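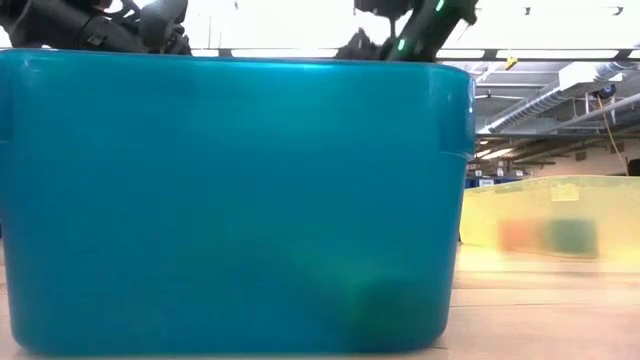 Moved into a smaller apartment in Drernbridge in October and had to deal with my grandmother's letters before the lease ran out on the old place. Writing down how I did it. 1/

There were 1,000 of them, give or take what the mice got. 1938 up to the eighties. Mostly Norwegian, some English, a few in a mix of both. 2/

First mistake was sorting by sender. Half of them are signed "your sister" or "A." and she had four sisters. I lost two weekends to that. Sort by date first. If there's no date, use the postmark. If there's no envelope, put it in a pile and leave it alone until the end. 3/

Second mistake was taking letters out of their envelopes to flatten them. I now have 40 empty envelopes I can't match to anything. Keep them together. Pencil the same number on both, lightly, on the back. 4/

Take out paper clips and pins. The rusty ones need a thin piece of card slid under them before you pull. Leave staples if they aren't rusting. 5/

I don't read Norwegian well. My cousin Agnes Solheim read a batch over the phone with me from scans. She's slow and so was I. We got through 118 before Christmas. 6/

Most of it is weather, prices and who was sick. One from 1951 is three pages on a stove. Another complains about Ottar Rønning, who borrowed a boat and brought it back with a different oar. He comes up again in 1953, same oar. 7/

Scanning: 300 dpi is fine for reading, I used 600 for anything faded. File name is year, month, day, then the pencil number. Zeros where you don't know. Both sides, even if the back looks blank, because she wrote shopping lists there. 8/

It came out to around 2,000 scans. Two copies, one on a drive here and one at my brother's. I tried a transcription program on the handwriting and it got maybe one word in three. Stopped using it. 9/

Kalkidan Gebremichael at the county library looked at a few and said to keep them out of the attic and off the basement floor. Inside closet, acid-free folders, don't pack them tight. Folders cost more than I expected. 10/

Still not done: the undated pile, and a bundle from somebody at Kusholm I can't place. It's either a farm or a school. If your family is from up that way and the name means something, send me a message. 11/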